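Why I finally gave up on the big Saturday shop
Filed under: Home stuff, Food

I've been meaning to write this one since April, when I stood in the kitchen holding my third bag of slimy spinach for the month and said a word I won't repeat on a blog my mum reads. For years I did one enormous grocery run a week. List on the phone, trolley with the dodgy wheel, boot full of bags, fridge so packed you had to hold things in with one hand while you shut the door. I thought that was just what organised people did.

Then our car spent most of a month at the mechanic (gearbox, don't ask, I'm still paying it off) and I had to do everything on foot. Sundville has a supermarket out past the roundabout, but it's a miserable walk with no shade, so I started going to the little grocer on the corner instead. It's called Grolley and I'd walked past it for five years thinking it was only good for milk and lotto tickets. More fool me!

It has proper vegetables. Muddy carrots, silverbeet with the leaves all squeaky, those small sweet mandarins that come in a net. You can buy two carrots if two carrots is what you want. I'd got so used to the one-kilo bag that buying two felt a bit cheeky, as though I was going to be told off at the register.

So I started going most afternoons, usually a bit after four, with a cloth bag and whatever coins were in the dish by the door. I'd think up dinner on the way there and change my mind once I saw what was in the crates. We ate a lot of zucchini that month. A LOT of zucchini. But we ate it, and that was the bit that got me, because the bottom drawer of the fridge had always been a kind of vegetable hospice.

When the car came home I fully expected to go back to the old way. I did one big shop, came home cranky, and spent ages putting it all away - tins behind tins, a second jar of cumin when we already had two. The next day I was back at the corner with my bag.
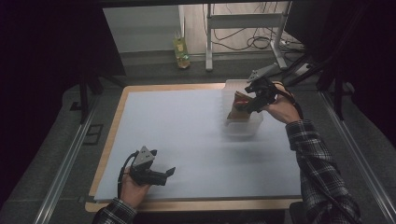 My sister reckons it only works for people who live near a decent shop and finish work at a sensible hour, and that if she tried it with her shifts they'd be eating toast by the middle of the week. She also said small shops sting you on everything in a packet, and had I noticed what they charge for rice?

I had noticed, and she's right about both. I'm home by half past three most days, the shop is a four-minute walk, and I know that's luck. The rice is daylight robbery. So what we've ended up with is a bit of a mongrel system. Once a month I do a boring run for the heavy and the dull: rice, flour, oil, tinned tomatoes, dog food, loo paper, washing powder. No fresh food allowed in the trolley, not even if the strawberries are on special. Everything else I get on foot as we need it.

I kept the dockets for a while, mostly to prove my sister wrong, and I'm pleased to say we came out $207 ahead over the first stretch. I didn't do it very scientifically. There was a birthday in there and a week when we mostly ate at other people's houses. But even if I've fudged it, the bin is lighter and I haven't had to pour a lettuce down the side of the compost in ages.

A few things I've picked up, if you fancy giving it a go:

Eat the leafy things the day you buy them. Pumpkin will wait for you, coriander won't.

Have one dinner you can make entirely from the cupboard. Ours is pasta with tinned tomatoes, olives and a frightening amount of garlic, and it comes out whenever it's bucketing down and I can't face putting shoes on.

Don't take a big bag. I carried one of those huge Prustura totes for the first fortnight and kept filling it, then wondered why my shoulder hurt. The small cloth one holds a dinner and a loaf of bread and that's your lot.

Ask what's coming in. I'd never have known about the blood oranges otherwise, and I made a cake with them that fell in the middle and tasted brilliant.

The other thing I didn't see coming was how much I'd like the walk. I go past the primary school and the house with the enormous fig, then cut through beside the bowls club, where there's nearly always a magpie giving somebody grief. Some afternoons it's the only time all day I'm not looking at a screen or looking for my keys.

Next month I want to have a crack at pickling, as there's a box of seconds cucumbers out the front most mornings and they're going for next to nothing. If you've got a recipe that isn't too sweet, pop it in the comments. I've tried one already and it tasted like lolly water with dill in it.

Contact | © Okafor Kitchen Diary, all rights reserved | Back to top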